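Home Essays Letters Archive About

In Praise of the Small-Town Museum
by Ineke Jansen

I have been to the big museums, the ones with the coat check and the timed tickets, and I've loved them. But if you gave me one free afternoon and a tank of gas, I'd spend it in a museum with two rooms and a bell on the door. I would do this every single time, and I'd like to talk you into doing it too.

My conversion happened in Grallow, where I had stopped for a sandwich and a working bathroom. The town museum was across the street, and it was open, so in I went. I came out two hours later knowing how to grade a peach, what a flood does to a piano, and why the main street bends in the middle (two brothers owned the land on either side and refused to agree on a line). I had forgotten the sandwich completely!
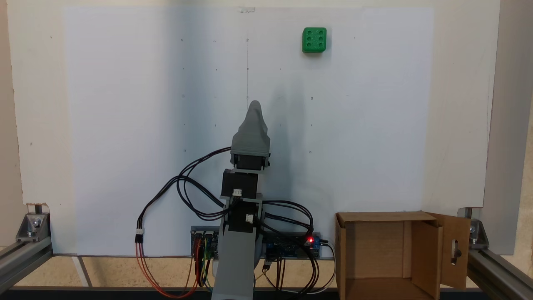

OPINION / PLACES

What got me was the labels. In a big museum, a label has been through so many hands that it no longer sounds like a person. In Grallow the labels were typed, and some had been corrected in pencil, and one beside a butter churn said, "Heavier than it looks. Ask Mother." I don't know whose mother. I have thought about her ever since.

A label like that has a living voice in it. You feel that somebody stood where you're standing, looked at the churn, and wanted you to know one true thing about it. I'll take that over a touch screen any day of the week.

And then there's the matter of what gets saved. A big museum saves the best of something, the finest chair or the rarest coin. A small one saves what people brought in. So you get the finest chair in town next to the chair that everybody had, and I'd argue the second one teaches you more. It has a worn spot on the left arm. You can guess where the window was.

Last March I drove to Jukonach to see a museum that is open 15 days a year. The prize of the collection is a parish account book begun in 1598, and it sits in a case that used to hold watches in a department store. The page on show lists payments for candles, rope, and "one man, to shout." Shout at what? At whom? The man at the desk, Kornél Barta, has been chewing on that question for 13 years and has a theory involving crows. We talked about it until closing time, and then a little longer in the parking lot. Try getting that from an audio guide.

I know the case against these places. The heating is bad. The facts are sometimes wobbly, and a family legend can sit on a shelf for decades looking just like history. Whose stories got left out is a fair question too, and a sharp one, because the families who gave the furniture usually got to tell the story. I don't want to wave that away. When I visited the museum in Flekivov, a whole wall was given over to the mill owners, and the people who worked the looms had one photograph with no names on it.

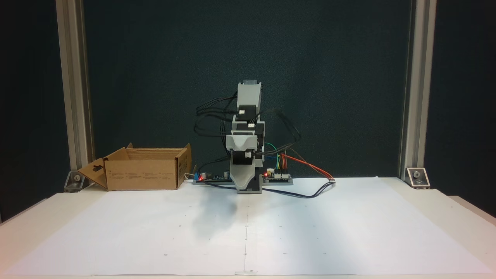 But a small museum can fix a thing like that fast. In Flekivov they put a notebook under the photograph and asked visitors to write down anyone they knew. When I was there the notebook was nearly full. People had added nicknames, street addresses, who married whom, who could sing. One entry just said, "Third from left is my Aunt Rosa and she hated that hat." It's my favorite piece of historical writing from the whole trip, and I mean that with all my heart. A big institution would have needed years and a grant to get there. These folks needed a pen on a string.

So please, go. Go to the one in your own town first, the one you've driven past since you were a kid. Sign the guest book and read every label, even the dull ones about drainage. Put a few dollars in the jar. If they charge admission, pay it cheerfully, and if there's a gift table, buy the spiral-bound cookbook (mine has a recipe for pickled plums that serves 300, and I fully intend to make it).

If you have something of your own at home, a ledger or a box of letters or a tool you can't name, take it along and ask. They may not have space for it, but I'd bet you a jar of plums they will want to hear where it came from.

I'm headed to Salinas next, where I'm told there is a room devoted entirely to lunch pails. I can hardly wait.

Contact | Letters to the editor | © Ineke Jansen, all rights reserved | Back to top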